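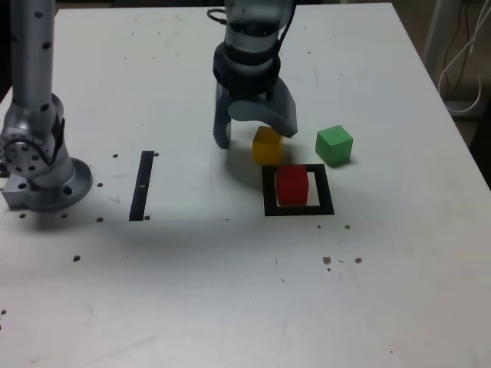 The block cell on the white table, gripper open over the yellow cube.

Checking a two-arm block cell before you trust it

Most setup guides for small arm cells assume the numbers in the config file are right. I've stopped assuming that. The file says where the table is, and the table has often been moved by somebody with a mop. What follows is the check I do on the Neltard cell, with the controller running Relolden. It takes most of a Thursday morning the first time.

1. Put both arms in hold and take the speed down to the lowest setting. The Clorkunora manual says you can skip this if the last shutdown was clean. I don't skip it.

2. Go over the mounting bolts at each base with a torque wrench. Use the value on the sheet that came with your base. If one turns at all, tighten it, mark it, and start your calibration over from zero.

3. Jog the gripper down over bare tabletop and stop short of contact. With a straight finger on one side and a hooked one on the other, don't believe any tool point copied from a matched pair. Measure both tips and enter the tool point by hand.

4. Open and close the gripper on nothing 33 times. Listen. A drive that is going to stick usually does so early, though I've had one wait until cycle 1,111, so a pass here means only so much.

5. Set a cube in the black square and pick it at low speed. Then put it down in the same spot and pick it again. Do this with each color. Vision that finds red every time can still be poor on yellow.

6. Run each wrist through its full range and watch the cable. You want slack at both ends of travel. "Looks fine at home position" is how Francine McKinnon and I lost a cable in June.

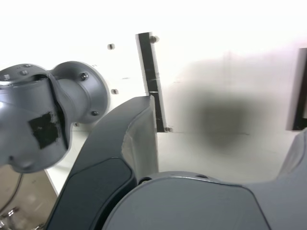

How often does the tool point need to be measured again?
After any finger change, any bump, and every 400 cycles. The Beaulieu notes give a much longer interval, but I haven't seen what they base it on.

7. Only now bring the speed up, in steps, with 200 picks at each step. Write down the misses as they happen – the log rounds things off in its own favor, and a retry that lands gets counted as a success. If misses climb between two steps, go back to step 3 before you touch the vision settings.

Save the old config under another name first.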